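The T-Shirt Drawer, and How to Keep It Closing
Posted Jun 28, 2019

Every household owns one drawer that will not shut, and in ours it has always been the T-shirt drawer. I blamed the dresser for years. The dresser, a three-drawer Corkberg bought secondhand, was innocent. I had been putting shirts away in the shape they came out of the dryer, and that shape takes up as much room as a cat.

What follows is how I do it now. None of it requires talent.

Start with a big table

People fold on the bed, and then wonder why their folds come out like bed. A mattress gives under your hands. Use a table, the biggest and barest you can get at, with enough surface that a whole shirt can lie flat with its sleeves out. Pale tabletops are good for dark and mid-blue shirts because you can see where the hem has gone. For white shirts I have no advice except better lighting.

Clear the part you need and don't make a project of the rest. Phones, pens and water bottles can live up at one side while you work. If you wait for a perfectly clear table you will be folding in October.

Find the collar first

A shirt that has been dropped in a heap looks like it has no front, back or top. It has a collar, though, and the collar is ribbed, so you can find it by feel. Get hold of that and you know which way is up. Then look for the hem. Between those two points everything else can be bullied into place.
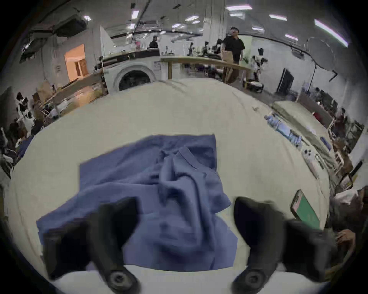 Get the twist out before you fold

A blue tee bunched up like that one, with a ridge running down the middle and one sleeve out toward the hem, is perfectly normal. The mistake is to start folding on top of the ridge. You'll press it in, and next week you'll be wearing it.

Take the shirt by the two shoulder seams, lift it clear of the table and give it two good snaps, as if it owed you money. Lay it face down. Run your palms from the center out to the sides, then from the collar to the hem. Don't pull at the ribbing. A stretched collar is permanent, and so is the look on the face of whoever owns the shirt.

The fold itself

Fold one side in toward the middle, about a third of the way across, and turn the sleeve back on itself so it stays inside the edge. Do the same on the other side. You should have a long rectangle. If you have a long trapezoid, keep going, it's a T-shirt.

Bring the hem up to just short of the collar, then fold in half or in thirds depending on how deep your drawer is. Stand the finished shirt on its edge. If it stays up, it's done. If it slumps, fold it once more.

Filing them

Put the shirts in upright, like folders, with the last fold facing you. You can see every one you own this way, including the four from fun runs.

I bought a set of Skurmont drawer dividers for this. They're fine. A shoebox with the lid off does the same job, and I've got two of those working in the bottom drawer next to the fancy ones. The Kang folding board, which a relative gave me and which flaps like a startled pigeon, now lives under a houseplant.

What not to bother with

Ironing tees. Folding the ones you paint in. Rolling, unless you're packing a suitcase. Color order, which in my house lasted from Sunday evening until somebody wanted the gray one.

Damp shirts should wait. Hang them over a chair and fold them tomorrow, or the whole drawer will smell like a gym bag by the weekend.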